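The Case for Small Wooden Slots

By Flynn Lowther

I have owned a lot of desk furniture, and I would trade nearly all of it for one good tray with thin dividers. I mean the kind with narrow slots, open on top, no lid, no drawers, made of brown wood that gets a little darker where your fingers go. If you handle small flat things (cards, samples, tickets, bits of colored film) it's the best object you can put on a desk, and I'm going to spend this whole column on it.

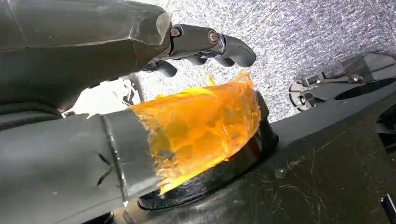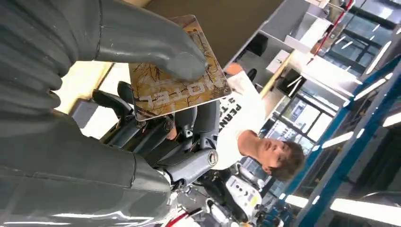
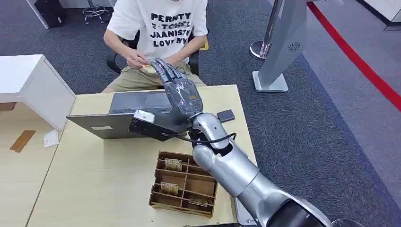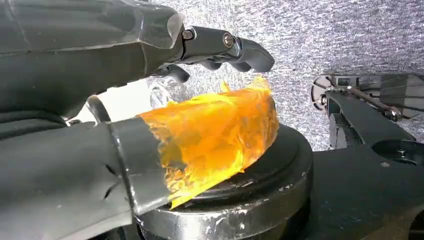

My first one came from Donnelly, the stationery shop in Skustesex that used to be on the corner across from the bus shelter. They'd had it on the counter for library pockets and wouldn't sell it to me until the shop was closing down, and then they practically threw it in with a box of envelopes. It has 43 slots. I know this because I labeled every one of them the first evening, in pencil, and then spent most of a year erasing the labels and starting over.

That first year taught me my strongest opinion on the subject, so let me get it out early: don't label by category. Label by where you found the thing, or don't label at all. I started with "receipts," "business cards," "souvenirs" and so on, and I could never decide where anything went. Is a hotel card a souvenir or a business card? It depends on the hotel! It depends on whether the breakfast was good! Once I started filing by trip and by season it all got easy. August has its own slot in my tray, and a very fat one.

People tell me a shoebox does the same job. I've tried the shoebox. A shoebox holds more, I'll give it that, and it stacks in a closet, and it's free. But everything in a shoebox ends up lying on top of everything else, and to find the one at the bottom you have to dump the lot on the bed. With slots the cards stand up. You run a finger along the top edges and they flip toward you one after another, and there's a small sound that goes with it, a sort of soft ticking, that I would happily listen to for an hour.

The other thing people tell me is to scan it all and throw it away. I have a scanner. I use it for tax papers and I'm glad to have it. But I've never once sat down with a cup of coffee at 10 in the evening to browse my scans, and I do that with the tray all the time. You pull out a card, pinch it between two fingers, turn it over, and find that you wrote a bus number on the back. Whose bus? Where was I going? I love that. A little tan rectangle with nothing much on it can keep me busy for the length of a song.

I'd also like to put in a word for the oddballs, the stuff that isn't card at all. I keep a slot of colored film, candy wrappers mostly, plus some scraps of amber gel a friend from the theater let me have. Film is a pain. It crumples, it clings to whatever you're holding, and it won't stand up straight for anyone. It's also the prettiest thing I own when you hold it near a window. Flat, it's just orange. Bunch it up and you get every shade from lemon to dark marmalade, because the light has to come through one fold or three or five. I've stopped trying to smooth mine out. I give it a slot with a stiff piece of board behind it, let it be wrinkled, and take it out when the weather is gray.

As for buying one, the market is thin and uneven. Fastberg makes a handsome tray with felt in the bottom, and I wanted to love it, but the dividers are thick and you lose so much room to wood. The Idis is homelier and I think it's much better. The dividers are thin, the slots are narrow, and the rows are stepped just enough that the back row isn't hidden. Mine wobbled until I put a folded card under one corner (one of my duplicates, I have seven of the same one, don't ask). If you can find an old one from a shop or a post office, get that instead and sand it where it needs sanding.

Where you put it matters almost as much as which one you have. Mine lived on a shelf for a while and I simply stopped using it. A tray on a shelf becomes storage. On the desk, in front of the laptop, right where it's slightly in the way, it gets used. You come home, empty your pockets, and the card from lunch goes into a slot before you've opened your mail. Yes, it takes up the space where a notepad might go. Put the notepad on your knee.

How full is too full? I'd say stop when the cards no longer lean. Mine holds around 100 comfortably, and past that they get packed so tight that the corners bend when you pull one out. So every few months I go through it and take some out for good, and this is the part I thought I'd hate. I put it off all spring. Then I did it in an afternoon with the window open and the radio on, and I had a wonderful time. Some of the cards I gave away. A friend's daughter took all the ones with marbled and leafy patterns for a collage, and she was so pleased with them that I went back and found her three more.

I've been asked if a grown man needs a place to keep hotel cards and candy wrappers. Need is a strong word, but I'd be sorry to be without it. I brought home another card last night, cream with a green stripe, from the noodle place by the station, and it's standing in the front row next to the amber gel until I decide which trip it belongs to.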